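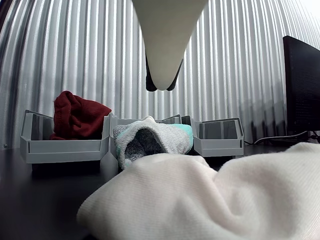 January 2022

Cloth sorting, second pass. The December layout kept the bins in a stack at the end of the bench and I wanted to stop lifting one to get at another, so this entry covers the change to a single row and what it does to the sort. All three bins now stand side by side at the back of the dark tabletop, open fronts toward the person working, with the corrugated metal wall directly behind them. The middle one is holding cloth. The bins are light gray plastic with a sloped front lip and low sides, and the low sides matter: a folded piece goes in from the front without catching, but a heap slumps over if it is built too high.

Bin assignment for this pass:
Left: keep, full size, no repair.
Middle: unsorted.
Right: cut down for wipes.

Unsorted was on the left in the old scheme. Moving it to the middle shortens the reach in both directions. Cost is that the full pile sits between the two outputs and can shed pieces sideways when pulled from the bottom. Pull from the top only.

Stock came from two sources, the Undwood bale and the remainder of the Godinho carton. Total 96 pieces after removing anything with a zipper or snap. Of these, 54 went to keep. The rest went to wipes except for 2 that I set aside, both with a coated face that does not absorb. They should not have been in the bale. Ask Undwood whether the coated goods are supposed to be pulled at their end.

Criteria, written down so the next person gets the same split:
Hem intact on all sides, or open for less than a hand's width: keep.
Any hole that passes a finger: wipes.
Stain only: keep. Stains do not affect use on the bench.
Stiff after washing: wash again without softener, then decide.

Softener is still a problem in the Godinho lot. Water beads on the surface for several seconds before it goes in. Compared one Godinho piece against one Undwood piece with a few drops from the wash bottle and the difference was plain. Rewashing hot with plain detergent brought it closer but did not fully clear it.

Folding. Tried thirds and quarters. Quarters are quicker but the stack leans forward toward the lip. Thirds lie flatter and fill the depth of the bin better. Using thirds for keep. Wipes are not folded, just dropped in flat.

Bench surface: lint shows badly on the black top. Useful for seeing which pieces shed, a nuisance for everything else. Wipe down after each batch, damp first, then dry. Check the gap at the foot of the metal wall as well, lint packs in there and a cloth will not reach it. A stiff brush does.

Labels: the Stakance label stock did not hold on the sloped lip. Corners lifted overnight. Next try is the Celtari tape, on the side wall where the plastic is flat.

Stock sheet updated under line 994. Keep pile goes to the shelf by the sink, wipes stay in the bin until the cutter is free.

To do:
Query to Undwood on coated pieces.
Second rewash of the Godinho lot, half load.
Labels on side walls.
Decide on a wipe size before cutting. The current ones are too large for the small fixtures and get folded over anyway.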